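The Return of the Long Table

In the town of Fasa, the public library closes its doors at six. On Friday evenings it opens them again an hour later for those who want a place to work in company. The main hall has 3 tables, each long enough to seat a large family, and most chairs are taken before the lamps are lit.
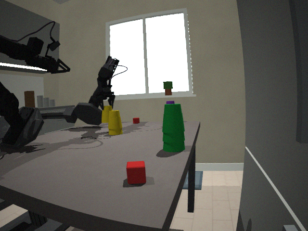

A gray table, with a large window in the wall behind.

Shared tables were once the standard furniture of reading rooms. They fell from favor as libraries bought single desks with high sides, which promised quiet and took up less floor. The Sirside branch removed its last long table to make way for shelving. Records kept there show 1,668 evening visits in the year before the change, and roughly 200 in the year after it.

Other causes played a part, among them a reduced bus service. Even so, the Sirside staff began to ask visitors what they missed. Many spoke of having room to spread out their papers.
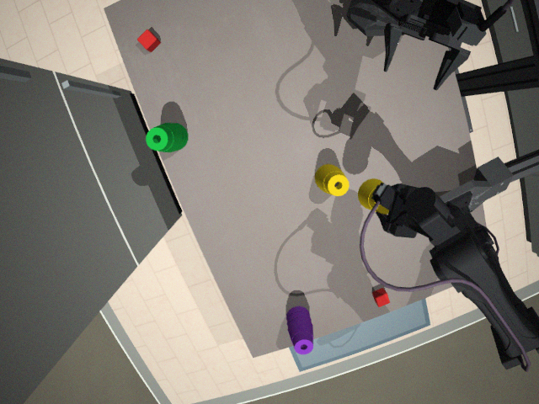

Cubes, cylinders and a pale blue tray on a gray tabletop.

The new tables at Fasa were built by Verkov, a local joinery firm, and are deeper than the old pattern. Depth matters more than length – two readers facing each other need space for open books without touching covers.

Rules have been kept short. Drinks are allowed if they have lids, and conversation is allowed until eight.

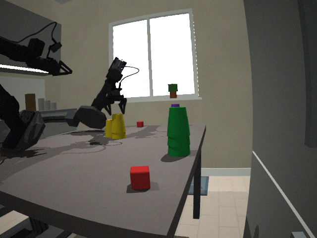 A Model for Smaller Towns

The library in Xia, which serves a farming district, has taken a more modest course. It joined 2 existing desks under a single top and placed them near the heating. Attendance has grown slowly, chiefly among students and retired residents.

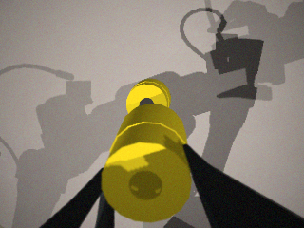 A yellow cylindrical object made of stacked sections.

Sirside will decide in April whether to clear its shelving and restore a table of its own. The floor plan is on display at the front desk, and written comments are welcome.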